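Buying a Two-Armed Robot: Questions We Get Before the Purchase Order
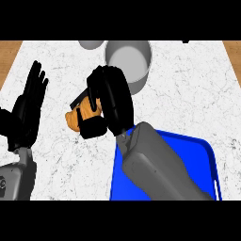
What should I budget for besides the robot?

Set aside at least as much for everything around the robot as for the arms themselves. Hands, mounts, a safety review, spare fingers, software seats, freight and the electrician all arrive as separate invoices, usually in the same week. Our planning sheet at Thaler has 26 lines, and the robot is one of them.

Are the hands included?

Rarely. Most quotes cover the arms up to the wrist and then go quiet. Multi-fingered hands cost far more than a simple two-jaw gripper and wear out sooner. If your work is picking up boxes, buy the cheap jaws and spend the difference on a decent table. If it's bread, fruit or anything else that dents, price the fingers early.

Can we try the job in simulation first?

Please do. Dropping a simulated roll costs nothing and the floor stays clean. A Forent simulation seat is $2,318 a year on our current price list, and we credit the first year toward hardware if you order within six months. Simulation is good for checking reach, layout and whether two arms will spend the day in each other's way. It's weaker on squashing, crumbs and grease, so keep some money back for trials with real product.

Do we need two arms?

Maybe one and a fixture. Sales will hate this answer. A second arm earns its keep when something has to be held steady, handed over, or reached from both sides. Should your process map show the left arm waiting for most of the shift, buy the Finell single-arm base and add the other one later. The mounting plate is the same.

How long does delivery take?

Around 47 working days from deposit for a standard Finell pair. Custom hands add time, and so does your own purchasing department, for which we offer no estimate. Orders meant for this budget year should reach us by March.

Should we lease or buy?

Lease if the product changes often or the project is still a pilot with a nice slide deck. Buy if the job has been the same for years. Lease payments include service visits but exclude fingers, which count as consumables. Read that clause twice.

Will it work with our existing Iritz conveyor?

Iritz controllers from the current series connect with a standard cable and an afternoon of swearing. Older ones need an adapter, quoted separately. Send us the model number off the plate before you sign anything.

Who writes the safety assessment?

You own it, though we can supply a draft for a fee. Schedule it before installation, while moving the table is still free.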